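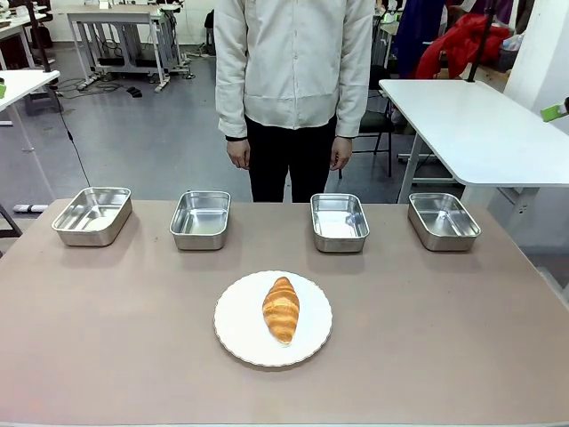 Progress report to Varkley, small grants
Community breakfast pilot — serving table and trays
10th September
Prepared by Albertina Baptista, for Renzo Russo

Quick one this time, the full version comes with the final claim. Sorry for the short sentences.

Spent so far: $579 from the 3000. Nearly all of it on the serving gear. Receipts with Jaime Abreu, he has them in the blue folder and will scan them this week.

Trays. Stainless steel, rectangular, four for the table to begin with. Went with steel over the plastic ones Clyde Kapoor priced in May — dearer, but they can go through the hot wash at Teixeira and the plastic can't. Not all the same depth. Plan is shallow for pastries, deep for fruit and boiled eggs. Labels still to come.

Layout. One row along the edge of the table, plates on the open side. Tried two rows at first and people kept reaching over each other. One row is slower but tidier, so we are staying with it unless you object.
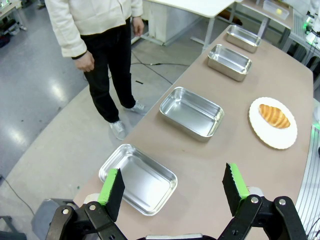 Tray row and plate with croissant, serving table set-up.

Plates. White, round, scalloped edge. Salvador Bragança got us 30 at a good price from Bevon, seconds but you'd have to look hard. They stack a bit wobbly, keep the piles low. Will need a crate for moving them, not in the original budjet, can come out of the leftover.

Pastries. Croissants from the bakery are fine and travel well. One per plate to start, seconds after everyone has been through. Cost per head still to be worked out, Jaime has the invoices.

Not done yet:
Tongs — ordered, not here
Lids for the deep trays, supplier is slow
Allergy cards, waiting on wording from Clyde
Second table. Do we need it? 14 people at the last trial and the one coped, more than that I'm not sure

Need from you: an OK to move $30 from printing to the plate crate, and a yes or no on the second table before we recieve the next quote. Email is best, I'm hardly at the desk.

Albertina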